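Workshop Tips from the Jikine Robot Club

Our club meets after school in the old print room, and this term's project is the best one yet: teaching an arm to service a desktop PC! The drive swap is everyone's favorite station, and we've picked up plenty of tricks that work just as well if you're doing the job by hand.

Shut the computer down, unplug it and hold the power button for a few seconds. Take both cables off the drive yourself before the arm gets a turn. Pull on the plug, never the wire. Dolores Dvorak keeps a muffin tin on the bench for screws, one cup per step, and it has saved us so much crawling around under tables.
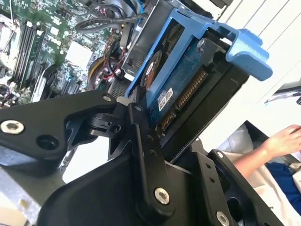

Club Notes, p. 76

Grip the caddy, not the drive. A plastic caddy like our blue one gives the fingertips a nice edge to press on, and the circuit board stays untouched. Go slow near the gold contacts!

Tuck loose cables away from the bay with a twist tie (bread bag ties are perfect). Our first runs kept snagging, and five minutes of tidying did more than a whole evening of fiddling with the code.

Line the caddy up with the bay before you push. If it sticks, back out and try again. Roscoe Escobedo has the arm stop at the first bit of resistance, and I've started doing the same with my own hands.

Practice on a dead drive. We have a box of them, and they can take all the bumps a beginner dishes out.

Next up is memory sticks, which are fussier and a lot more fun. Bring a small flashlight!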